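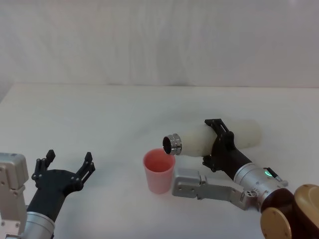
Gobelet rose, bouteille blanche, table blanche. Fil sur l'art de verser à boire sans en mettre partout ⬇️

Atieno Nzioka
Bon, je vous avais promis un fil sur les gobelets et je l'ai repoussé tout le mois de mai. On y va, j'ai du thé et un chiffon à portée de main.

Atieno Nzioka
Déjà, le gobelet en plastique rose saumon, celui un peu translucide et plus large en haut qu'en bas. J'adore cette forme. On vise mieux, ça s'empile, et un petit de quatre ans l'attrape sans le serrer comme un citron.

Atieno Nzioka
Défaut de la même forme : la base est étroite, donc un coup de coude et c'est fini. Chez nous le gobelet se pose loin du bord et on ne discute pas. (On discute. Tous les soirs.)

Atieno Nzioka
La couleur maintenant ! J'ai longtemps acheté du transparent parce que je trouvais ça chic. Sur une table blanche on ne le voit pas, on pose l'assiette dessus, drame. Le rose se repère depuis le couloir.

Atieno Nzioka
Et avec un plastique un peu translucide on devine le niveau par le côté quand on met du sirop de grenadine. Avec de l'eau c'est beaucoup moins flagrant, je vous l'accorde.

Atieno Nzioka
Côté bouteille, on m'a beaucoup demandé pourquoi je transvase tout. Réponse courte : les bidons de sirop de 3 litres de chez Magesa, moi je n'arrive pas à les soulever d'une main. Donc je remplis une petite bouteille le matin et basta.

Atieno Nzioka
Le bec change tout. Une ouverture large, ça fait glouglou et ça éclabousse au moment où l'air rentre. Un petit bec donne un filet régulier, on s'arrête quand on veut.

Atieno Nzioka
Une bouteille opaque, par contre, on ne sait jamais ce qu'il reste dedans. Je la soupèse. Mon fils la secoue à côté de l'oreille comme un cadeau de Noël, et il se trompe à chaque fois.

Atieno Nzioka
Ma façon de faire, pour celles et ceux qui débutent avec des enfants autour de la table :
le gobelet d'abord, bien à plat, et on le lâche
la bouteille ensuite, le bec juste au-dessus
on couche doucement
on redresse avant que ce soit plein

Atieno Nzioka
Le « on le lâche » est le plus difficile. Tout le monde veut tenir son gobelet en l'air et le tendre vers vous, et là vous avez deux cibles qui bougent. Posé sur la table, il ne va nulle part.

Atieno Nzioka
Hauteur : le bec près du bord sans le toucher. Si vous montez trop, ça fait joli comme le thé à la menthe de ma voisine, mais elle a trente ans de métier et moi j'ai une nappe à laver.

Atieno Nzioka
Pour apprendre aux petits, je commence avec des lentilles sèches dans une bouteille à goulot large. Ça coule presque pareil, ça fait un bruit génial et ça se ramasse. Puis eau. Puis sirop, beaucoup plus tard, genre quand on a confiance.

Atieno Nzioka
Ah et une seule chose sur la table pendant l'exercice ! Pas de crayons, pas de cahier, pas le doudou. Une surface claire et dégagée, on voit tout de suite où sont parties les gouttes.

Atieno Nzioka
En réponse à plusieurs d'entre vous : non, je ne remplis jamais jusqu'en haut. À la moitié pour les petits, aux deux tiers pour les grands. Ils peuvent se resservir, c'est même le but du jeu.

Atieno Nzioka
La table blanche, parlons-en. Mate, c'est superbe le premier jour. Ensuite la grenadine laisse un rond que je retrouve le lendemain en ouvrant les volets. Éponge humide tout de suite, savon noir si j'ai traîné.

Atieno Nzioka
J'ai essayé la pâte nettoyante Boltovow que tout le monde conseille. Sur l'évier, rien à dire. Sur le mat, ça m'a fait une petite zone brillante que je vois à chaque repas, donc je ne recommence pas. Testez dans un coin.

Atieno Nzioka
Question de jeudi sur le lavage des gobelets : panier du haut, à l'envers, programme court. Les miens ressortent avec de l'eau dans le creux du dessous, je les retourne sur un torchon et je les oublie là jusqu'au goûter.

Atieno Nzioka
Pour la bouteille, goupillon et eau chaude, et surtout le bec à part quand il se démonte. Le sucre du sirop se cache dans le filetage, c'est collant, c'est noir au bout d'une semaine, je ne vous montre pas.

Atieno Nzioka
Si ça sent encore le sirop : une cuillère de bicarbonate, de l'eau tiède, une nuit. Et on range ouvert ! Une bouteille fermée encore humide sent le placard de colo.

Atieno Nzioka
Les gobelets de chez Dristar, on me les demande aussi. J'en ai eu, ils étaient très bien, mais le fond s'est fendillé à force de tomber sur le carrelage. Les Kumel sont plus épais et un peu plus moches. J'ai pris les moches.

Atieno Nzioka
Budget : 26 euros le lot familial chez Kumel, avec le couvercle pour les pique-niques. Je les ai trouvés chers en les payant et je n'y ai plus repensé depuis.

Atieno Nzioka
Quelqu'un me demande si un gobelet chacun sa couleur, ça évite les disputes. Chez nous ça les a créées. Le rose est le plus convoité de la maison, y compris par mon mari.

Atieno Nzioka
Prochain fil : les gourdes, et pourquoi leurs joints disparaissent. Si vous avez une astuce pour les ronds de grenadine sur une table mate, je prends, répondez dessous, je lis tout ce soir après 21 h 🙏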